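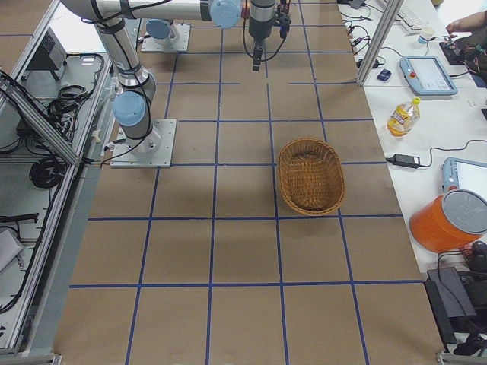
Is the basket in the same cell as it was when the points were taught? Check that before touching the program.

Student project, Barnmont robotics club. Ticket: drop point drifts on the apple-sorting task, first noticed Wednesday. Program is Borkik, step 36 is the drop. Reloaded the saved points and ran it at low speed.
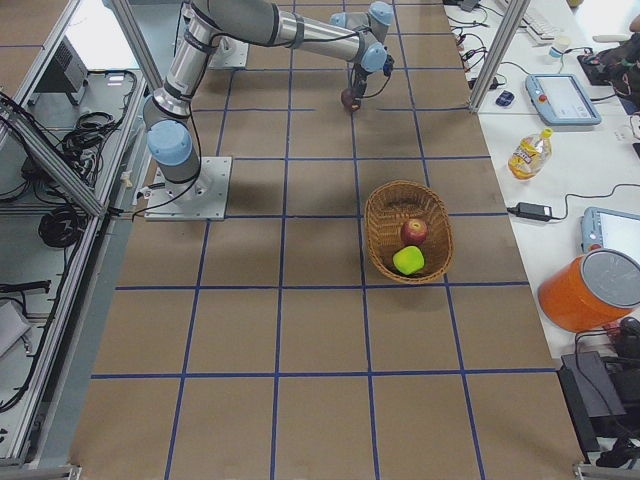
Bajwa desk replied that low speed would hide the fault, and asked for 2 runs at normal speed with the same load setting.

Did both. Run 2 stopped at step 36 with a position warning - log line 2,120. The load setting was still the one from the Triltex exercise.

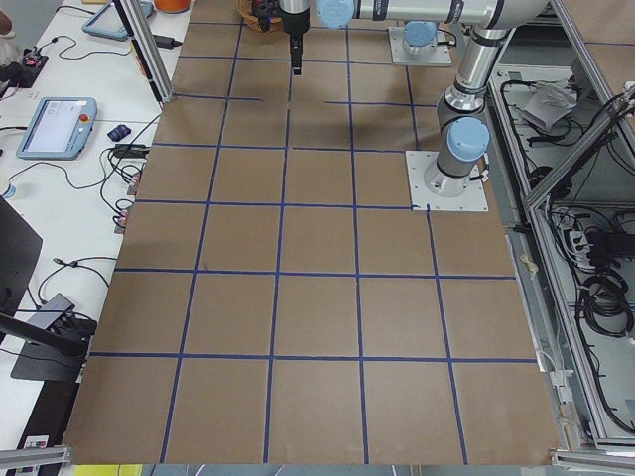
Changed it back and saved under a new name so the old file is still there to compare. Four more runs to do at normal speed. Ticket stays open until then.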